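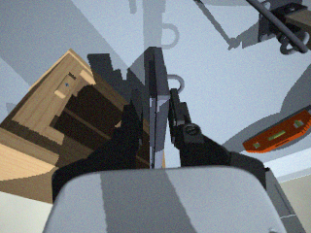 Workshop tips for sharing a bench with a robot arm

We've had the arm at Kindby since March, and I still get a little thrill when I come in and hear it working! We repair and fit out small cabinets, and the arm now does most of the fetching, holding and handing over. I asked everyone at the shop what they'd tell a crew that is about to get one. These are the tips that came back, in no order at all.

Try it on the computer first. Oduor Muli builds our layouts in simulation, with a cabinet, a level, whatever else tends to be lying around, and runs the pick there before we try it on the real bench. You find the silly problems early, like a panel standing where the wrist wants to go. Move the panel on the screen, run it again, and go get a coffee.

Give flat panels some room. A thin panel on edge is easy for a hand and fussy for a gripper. Leave 2 inches clear on both sides if you can. Annag Lennox cut slotted blocks from scrap pine to stand our panels in, and I wish we'd had them from the first week.

Clean the finger pads before lunch and before you go home. Sawdust builds up and then things slip. A dry rag does it. While you're there, put a screwdriver on the finger screws and check that they're snug (snug, please, and no more than that).

Put your level back on its hook. I'm the worst for this. You check a shelf, you set the level down "for a second," and the next job stops because there's something in the way. We painted a home spot for every hand tool and it has helped people as much as it has helped the arm.

Small knobs go on last. They catch on everything, and the arm will happily close on a knob when you wanted the door edge. Drill the hole, bag the knob, tape the bag inside the cabinet.

Keep a paper log next to the stop button. Ours is a school notebook on a string. Write down the time, the part, and what you did about it. After 134 entries Rozália Boros went through the whole thing with a highlighter and found that most of our stops came from the same shelf jig. New jig, much quieter mornings.

Now the people side, which I get asked about a lot. My own day has changed more than I expected. I used to carry panels for hours, and my shoulders knew it. These days I do fitting and finishing, and I'm learning to set up jobs with Oduor, slowly. Stojan Georgiev was worried at first that he'd end up watching a machine all day, and he did have a dull couple of weeks. What fixed it was swapping stations every 2 hours – nobody minds the arm for longer than that. If your boss hasn't thought about rotation, bring it up before the thing is bolted down.

Also ask for training time on the clock. We got 6 hours each, and I'd have taken double.

One more from Annag: keep doing a cabinet fully by hand now and then. She does one a month, start to finish, and the last one had the nicest door in the shop. It's over by the window if you come by.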